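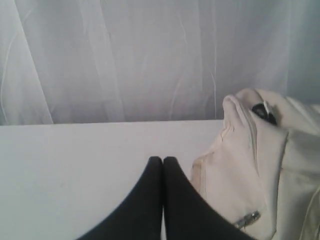 Progress report to Lirirent, January quarter
Ollik Bag and Garment Renewal Project

We've had a terrific start to the year! When Lirirent agreed to fund the renewal tables we hoped to get 35 households bringing in bags and clothing each month, and we finished January with 95. The Friday drop-in is now so busy that we open the doors at half past eight and leave them open through lunch.

The pale fabrics have taken up most of our attention, and they've been a pleasure to learn. Cream and champagne cloth shows every crease, so we moved the sorting over to the white tables near the sheer curtains, where the light is soft and even. It has made an enormous difference to how we judge colour. A mark that looks grey under the old tubes can turn out to be a fold, and the other way round too.

Handbags go through the same steps every time. We open the zip right up, look over the lining, take out anything left inside and go along the zipper tape for wear. Then we check the seams, and last of all the strap and whatever it hangs from.

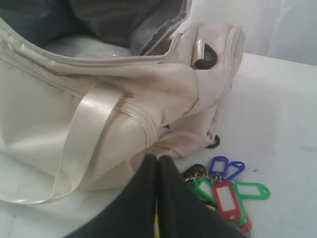 Satin is the fussiest of the lot. A wide strap can carry far more shine than the body of the bag, so the two are looked at separately, and small specks near a stitched seam get a paper tag before anyone reaches for a cloth. Dark linings are easier on the eye but hide a lot in the folds, so we've added a hand lamp to each station (best $17 we've spent). Metal rings are checked for rough edges, and the little fabric tabs that hold them are restitched if the thread has lifted.

Spending is on track. We've used $1,509 of the materials line, mostly on thread, zipper tape and tissue for stuffing bags so they hold their shape on the shelf. The shelving from Grindov arrived a fortnight late but fits beautifully along the back wall. Vogler has offered us a second steamer at cost and we'd love to say yes, if you're happy for us to move the unspent freight money across.

Still to do next quarter: the care sheet for satin and other delicate cloth, a proper rack for jackets waiting on buttons, and evening hours, which people keep asking for. We'll send the draft care sheet with the next report and would welcome your comments on it.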